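Councillors should pay their own way to work

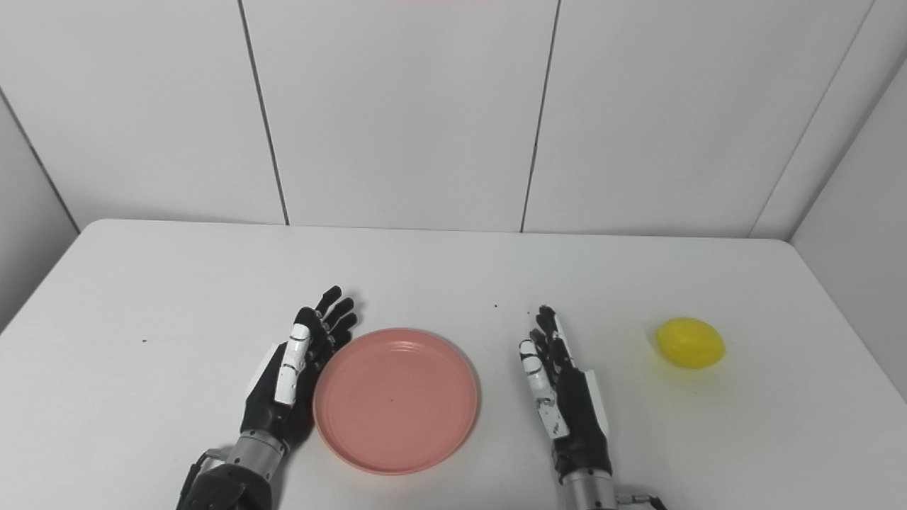
Tostunley's council meets again in March, and one of the first papers on the list is the renewal of the members' travel allowance. I think it should be scrapped, or at least cut back to the people who need it.

The allowance pays each councillor 300 a month whether they travel or not. There are 48 of them. Most live within three miles of the town hall, on the Ororel bus route, and a day ticket is not a large sum for anyone drawing a council allowance already. Two villages out past Plelevar have no evening bus at all, and members from there should go on claiming for petrol, with receipts.

The usual defence is that the money brings in people who could not otherwise afford to stand. I would take that more seriously if the payment went up with distance or down with income. It does neither. The leader gets the same as a new member with a young family, and also has the use of a parking space behind Steiner Street.

Then there is the matter of what they see on the way. The Ororel service was cut in the last budget, and passengers at the hospital stop can now wait 60 minutes after six o'clock. Few of those who voted for it had been on that bus — I asked my own ward members, and both said they drive.

The paper goes to a full vote. Residents can write in until the Friday before.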